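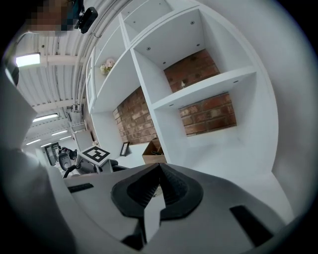
View from the gripper's own camera, white shelving unit on the right, tag stand further back

Handheld gripper: fingers not closing square, and pose jumps near the shelves

Asked by Digby Mahuika, Monday
Tags: gripper, fingers, calibration, tag, Rudunance

Hi all. Two problems, might be one problem, not sure.

We have a Rudunance handheld unit, used for tidying and placing tasks on a tall cubby unit. Since the last finger swap the two fingers meet a bit high on one side. Closed on a sheet of paper it grips at the tips and lets go further down. Tightened everything again, same.

Second thing. Pose is fine out in the open, then when the operator gets in close and low under the shelves it jumps. Sometimes a small hop, sometimes it decides the whole room has moved. The tag is on top of a white stand and I re-ran the tag setup in October, passed with no complaints.

Already tried:
cleaned the lens (twice)
new finger pads, same batch as before
restarted, reflashed, fw is 857
swapped the cable

Did not try: taking the jaw housing off. Is that a bad idea? The manual says return to Silden for anything behind the housing but that is weeks and we've got people booked.

Screenshot at the top is one from a low pass, if it helps anyone.

3 answers

Answer 1, accepted, Aparecida Magalhães

Two problems I think. Fingers first.

Housing comes off fine, 4 screws, they are short and they vanish, so do it over a tray. Leave the unit off and the battery out. Open the fingers all the way by hand before you lift, otherwise you drag the pads over the ribs and you'll be buying pads again.

Under there look at the finger carriers. After a swap the usual fault is one carrier gone back in one tooth out. Looks nearly right. It isn't. With the fingers closed both index marks should be level. If one is higher, lift that carrier, move it one tooth, drop it back. Don't force it, it should fall in.

While it's open brush the grooves out. Dry brush, no spray. Fluff packs in at the narrow end where the fingers meet and holds one side off, which gives you the same paper test result. Did ours last month and got a disgusting amount out.

Back together: screws in loose, close the fingers on a flat bar, then nip up crosswise. If you tighten first and then close, it sits skewed and you are back where you started. Then 100 open/close cycles from the service menu and check the marks again.

Pose. Look at your own picture. Camera is pointing up from underneath, shelves bending all over the place, and your tag is a long way back and lying nearly flat, so it's seen at a shallow angle. I wouldn't trust a pose off that. The setup passes becuase you do it standing in front of the tag. Tip the tag up towards the shelving or bring the stand closer, then redo the tag setup from where the operator really works. You've also got ceiling lights in view on low passes, so lock the exposure. Auto will hunt.

Then recheck the camera offset, as you've had the housing off. It does shift a bit.

Comment, Digby Mahuika: One tooth out!! Left carrier. Paper test good top to bottom now. Not done the tag yet, need someone to hold the other end of the tape.

Comment, Aparecida Magalhães: good. Do the offset before the tag, not after

Comment, Digby Mahuika: ok. Any particular torque on the screws?

Comment, Aparecida Magalhães: fingertight plus a touch. They go into plastic

Answer 2, Kiri Lowther

Agree with the above re the tag. Would add: check the tag is glued down all over. Ours at Pramelell had a lifted corner and the pose drifted all afternoon, took ages to find. Also if you move the stand, tape round its feet. Somebody WILL kick it.

For the fluff we do it every 13 sessions, it's on the sheet by the charger. Pads get looked at the same time, turned if worn on one edge.

Comment, Kirsty Mahuika: do you re-run the offset every time as well or only if the housing's been off?

Comment, Kiri Lowther: only if it's been off. Or dropped

Answer 3, Digby Lworther (edit: Lowther, can't type my own name)

had jumping on a Srithong one, was the cable. try the cable

Comment, Digby Mahuika: It's in the question, already swapped

Comment, Digby Lowther: sorry missed that. might be a bad new cable tho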